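Food Service Basics, Unit 4: Containers for Cold Counter Items
Handout prepared by Nhi Ngô, Trotbridge Adult Learning Center

12 shares | 3 comments

Last week we covered portion sizes and labels. In this unit we look at what the food sits in between the prep table and the customer. At a small counter that usually means a basket, a tray, or both.

Baskets

Woven baskets are used for bread rolls, whole fruit, and packaged snacks. In a round basket the base is usually started first, with the spokes laid across each other at the center, and the sides are woven up from there. The rim is finished last and takes most of the wear, so check it first. Broken ends can scratch hands and tear film.

Crumbs collect in the base, where the weave is more open. Turn the basket over and tap it out at the end of the shift. Brush along the spokes with a dry brush. If it needs washing, use a damp cloth and let it air dry completely before stacking. Unwrapped food goes in only with a clean liner under it.

Trays

A plastic tray with a raised lip can be wiped between uses and washed with the dishes. The lip keeps a wrapped item from sliding off when the tray is carried. Rounded corners are easier to clean than square ones. Throw out any tray with deep knife marks.

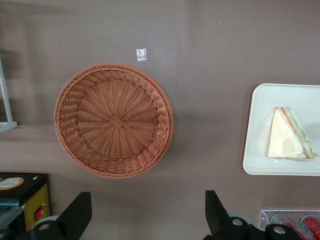 Fig. 2. Round wicker basket and white plastic tray with a sandwich wedge.

Sandwich wedges are cut corner to corner. On the counter, turn the cut edge toward the customer so the filling can be seen. Wedges with cucumber, tomato, or lettuce get soggy sooner than plain ham or cheese, so make those in smaller batches. Keep them in the cooler until they are needed and follow the time limits on your Unit 3 sheet.

Costs

Toàn Ngô did the ordering at the Huỳnh lunch counter and let us use the numbers from one January. The counter sold 1,895 wedges that month. Of those, 1,831 went out on trays and the rest were packed to go. The counter had 15 baskets in use and replaced 2 of them, both for damaged rims.

For next class

Bring one container from your own kitchen, any material. Write half a page on what food you would put in it, whether it needs a liner, and how you would clean it. Read the section on display coolers before you come. We start at 6:30 p.m. in the same room.

3 comments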